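Facilities > Workplace safety > Checklists > Shared workroom

Shared workroom inspection – August
By the Panduleo Building Services desk

Covers the ground floor workroom, corridor and store at the Sandhu unit. Mark each item OK, Action or Stop. Comments from this month's walk round are under each item.

ACCESS AND ESCAPE

1. Corridor clear to full width
Action. Flattened cartons stacked by the store door again. Moved on the day. The recycling cage is full by mid-month and needs a second collection.

2. Fire door closes on its own from any position
OK. The closer was adjusted after the last inspection and the door now latches without a push.

3. Emergency lights
OK. All came on under test and stayed on for 60 minutes. Entered in the log book.

4. Exit signs visible from the benches
Action. One sign is hidden when the tall cupboard is open. Either turn the cupboard or rehang the sign.

FIRE EQUIPMENT

5. Extinguishers in place, pins and seals intact
OK, except for unit 853, where the gauge reads low. Reported to Rovex and a replacement is due within 7 days. Until then use the one by the sink.

6. Call point test
OK. Heard in the store with the door shut, though only just.

ELECTRICAL

7. Leads and plugs undamaged
Action. Kettle lead has a nick near the plug. Taken out of use and tagged. Nearly 21 metres of extension cable was found coiled under the window bench while plugged in. Unwind fully or use a shorter one.

8. No adaptors plugged into adaptors
OK.

FLOORS AND SURFACES

9. Floor free of spills and loose edges
Action. Vinyl lifting at the threshold. Taped for now – the tape will not last. Utero have been asked to quote for a new strip.

10. Boards and worktops sound, no splits or raised glue lines
OK. Run a hand along the joins on any board made up from strips, and check both faces. Sand or replace if an edge catches.

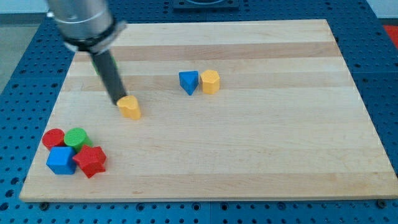
11. Shelving fixed to the wall
OK. Heavy boxes should still come down from the top shelf.

FIRST AID AND WELFARE

12. First aid box stocked and in date
Action. Eyewash expired, small plasters used up. Order placed.

13. Hot water and soap at the sink
OK.

Open actions carry over to the next sheet until signed off. Items marked Stop must be phoned through before the room is used again. None this month.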